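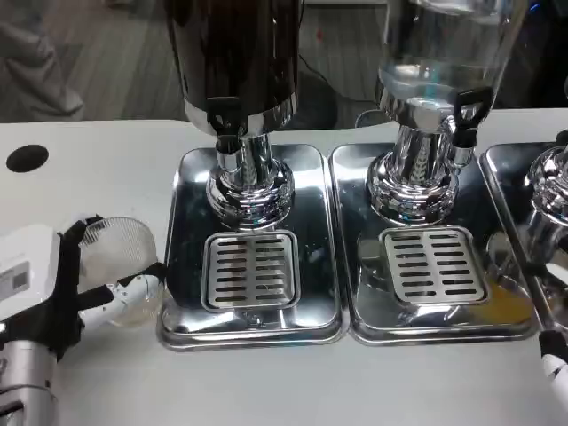 # Setting up the drink station task on the Penent two-arm kit

Revised 8/11/20

These steps cover the drink service routine that comes with the Penent kit from Fasummont. The robot picks up a cup, sets it under a spigot, works the lever, and leaves the drink on the drip tray. We set up our kit at the Jadport demo counter with software that was two releases old, so some menu names may differ from yours.

You need the kit, a counter the arms can reach across, and ordinary lever-spigot dispensers on drip trays. Fasummont sells a dispenser set as an add-on. We did not buy it, and the routine does not require it.

## 1. Place the dispensers

Put the trays side by side in a straight row, with their edges touching. If there is a gap, a tray will slide when a hand presses against it, and every saved position for that tray will be off. Turn each container until its spigot lines up with the slotted grate. A small angle is fine as long as the nozzle is over the slots.

Leave bare counter in front of the trays. The manual asks for 12 inches. Keep cables behind the counter, away from the arms.

## 2. Choose cups

Use clear cups with ribs or ridges. The fingertips hold them better than smooth ones. Thin party cups buckle at the default grip setting. If you have to use them, lower **Grip force** to 75 before the first run and try one by hand in **Jog** mode.

## 3. Teach the spigot positions

1. Fill all the containers with plain water.
2. Open **Stations** and select **New**.
3. Jog a hand to the front of the grate and press **Save place point**.
4. Raise the hand to the lever and press **Save lever point**.
5. Repeat for each dispenser, left to right.

Give each station a name. The software calls them by number, and the numbers change if you delete one.
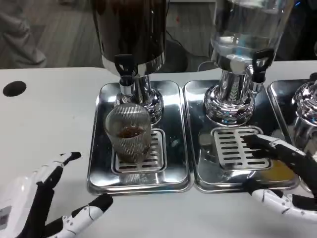 Next, set the pour time. Start with 2 seconds and look at the level in the glass. Dark drinks are easier to check than water, so we tuned on the dark dispenser first and copied the time to the others. A full container pours faster than a nearly empty one, and the kit does not correct for this. Check the time again after each refill.

## 4. Set the pickup

Cups can be picked up standing or on their side. For side pickup, turn on **Allow tilt** and set the release height low. Empty the cup first. Any liquid left in it can run out onto the tray or counter, and a wet cup is harder to hold. Wipe the trays between runs.

## 5. Run it

Start at the slowest speed with a person at the stop button. If error 204 appears, the hand has touched something before its saved point. On our kit this was nearly always a tray that had moved. Push the row back together and teach that station again.

## Kit or service plan

Fasummont also offers a setup visit. It covers steps 1 through 3 and leaves you with saved stations. If your counter stays the same all year, the visit may be worth paying for. Ours is cleared every night, so we would have had to teach the points again anyway.

The Kong gripper pads fit this kit without an adapter. Change them with the power off, then run **Hand check** before loading any stations.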